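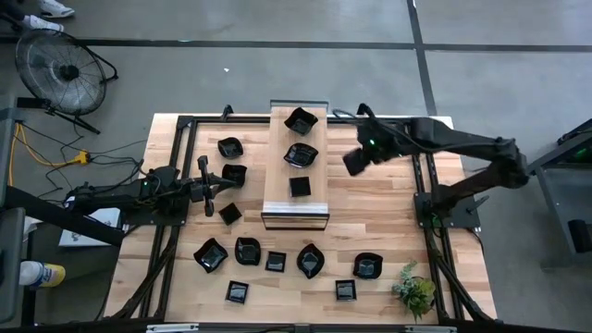
Cleaner that's safe on an oiled wood worktop?
Forum: Kitchens and Cleaning

dauen_shin
Posted 2025-08-01
Hi all, I need a sanity check. We had solid beech worktops put in back in April and I've been wiping them down every night with an antibacterial spray (Sollosent, the lemon one). The bit by the sink has gone dull and a little rough, like very fine sandpaper. The fitter only said "keep it oiled" and drove off! I've got a toddler who eats toast straight off the surface, so I do want it properly clean, but I don't want to wreck it either. What does everyone use?

Till Hinrichs
Washing-up liquid and warm water, wrung-out cloth, dry it straight after. I've done that for 17 years on the same worktop and it's fine. Sprays are for the loo.

gilsoo_b
Bit harsh, Till. I use a spray on mine after raw chicken and nothing dreadful has happened. But I do rinse it off afterwards with a clean damp cloth, and I think that's where people go wrong. They spray, wipe, walk away, and whatever's in it sits there night after night drying the oil out. Da-eun, are you rinsing?

dauen_shin
Er, no. I thought you were meant to leave it on so it works?

gilsoo_b
You leave it on for however long the label says, THEN rinse anywhere food goes. Check the back of the bottle, the small print is usually under the flap.

Jhosep Alvarado
I had the same rough patch. I gave it a light rub with fine paper, going with the grain, then two thin coats of Drustilport oil with a night in between. Came up lovely. One 200 ml tin did the whole kitchen and there's still a bit left in the shed. Do wear gloves though, it took me days to get it off my fingernails.
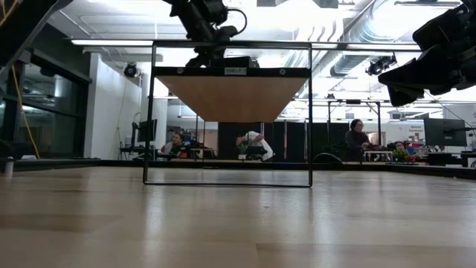
Bernd Kröger
I'd skip the sanding until you've tried just oiling it. Half the time the roughness is only the grain lifting from damp, and a coat of oil settles it down. If it's still scratchy after a week, then get the paper out. I went at mine too keenly and now there's a dip by the kettle that collects tea.

Jhosep Alvarado
Fair, but if there's old cleaner in the surface the oil goes patchy. Mine did the first time, which is why I ended up sanding.

Till Hinrichs
Patchy because you put it on too thick, I expect.

Jhosep Alvarado
Cheers Till.

gilsoo_b
What about vinegar, has anyone had trouble with it? My mother-in-law swears by it for everything, and I keep finding the bottle out on the side.

Bernd Kröger
I wouldn't use it on oiled wood every day. Now and then, well diluted, probably no harm. It's not a disinfectant in the way people think it is, mind you. 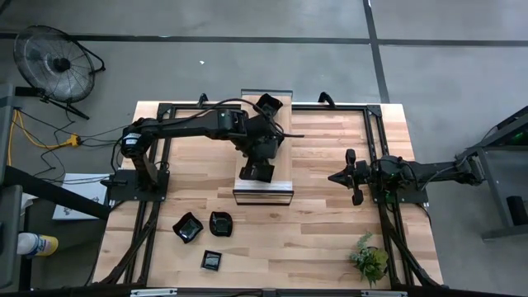
Butcher-block top, pale and light brown strips

dauen_shin
Right, I've read the label and it does say to rinse on food surfaces. Eight minutes' contact time as well, and I was giving it eight seconds! So the plan is soap and water for every day, spray and rinse after meat, and I'll oil it this weekend before I try any sanding. Is the Drustilport stuff smelly? The little one's room is right above the kitchen.

Jhosep Alvarado
A bit, for the first evening. Open a window and do it after lunch so it has time to air. And lay the oily rags out flat outside to dry, don't ball them up in the bin, they can catch fire.

Till Hinrichs
That last bit I agree with.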